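Como definir cor de fundo e exposição em renders de peças brancas

Nível: intermédio
Autor: Radomir Georgiou
Revisto em 13/08/2018

Objetos brancos com acabamento brilhante são difíceis de apresentar em catálogo. Sobre fundo branco perdem o contorno; sobre preto puro, as zonas claras parecem queimadas mesmo quando o histograma está correto. O procedimento descrito aplica-se a qualquer motor de render com espaço de trabalho linear e foi usado nas fichas de produto da Karagiannis.

1. Preparação do ficheiro

Confirme que as texturas de cor estão marcadas como sRGB e que os mapas de rugosidade e de normais estão marcados como dados não cromáticos. Um mapa de rugosidade interpretado como sRGB altera a largura dos reflexos e invalida os ajustes seguintes.

Desative a exposição automática, a vinheta e o bloom. Guarde uma cópia do ficheiro com o sufixo _base.

2. Cor do fundo

Escolha um cinzento azulado de baixa saturação. Em HSV, os valores de partida são: matiz 215, saturação 12, valor 40 (os dois últimos em percentagem). Aplique a cor a um plano sem textura, ou diretamente ao ambiente se não for necessária sombra de contacto.
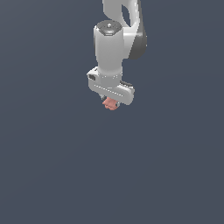
Um gradiente muito ligeiro evita que o fundo pareça um recorte. A diferença entre o canto mais claro e o mais escuro não deve ultrapassar 11 níveis em 8 bits. Acima disso surgem bandas visíveis na compressão JPEG, sobretudo em monitores de escritório. Se as bandas persistirem, exporte em 16 bits e aplique dithering apenas na conversão final.

3. Material branco

Não utilize branco a 100 % na cor de base. Um albedo de 0,8 deixa margem para os reflexos especulares. A rugosidade fica entre 0,15 e 0,3 para plásticos brilhantes e acima de 0,5 para superfícies mate.

4. Luzes

Use uma luz de área grande como principal e uma segunda, mais fraca, do lado oposto. Aumente o tamanho da luz antes de reduzir a intensidade: as transições nas superfícies curvas ficam mais suaves e o contorno mantém-se legível.

5. Cor de acento

Quando a composição inclui um elemento secundário, convém que seja pequeno e de matiz quente. Os tons salmão e coral separam-se bem do cinzento azulado sem exigir saturação elevada. Verifique o contraste também em escala de cinzentos, porque dois matizes distintos podem ter a mesma luminância.

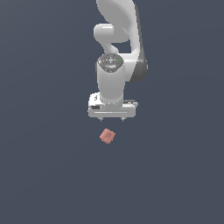

Figura 2. Cubo rosa-salmão sobre superfície azul-acinzentada escura.

6. Exportação

Renderize com 2,000 píxeis de largura e reduza depois para o formato de publicação. Incorpore o perfil sRGB. Compare o resultado com o ficheiro _base em dois monitores, um deles sem calibração.

Problemas frequentes

Contorno perdido no lado iluminado: baixe o valor do fundo ou rode a luz principal.
Branco com dominante azul: o ambiente está a contaminar o material; reduza a saturação do fundo.
Ruído nas zonas escuras: aumente as amostras da luz secundária.

Correções à secção 3: Despina Leka.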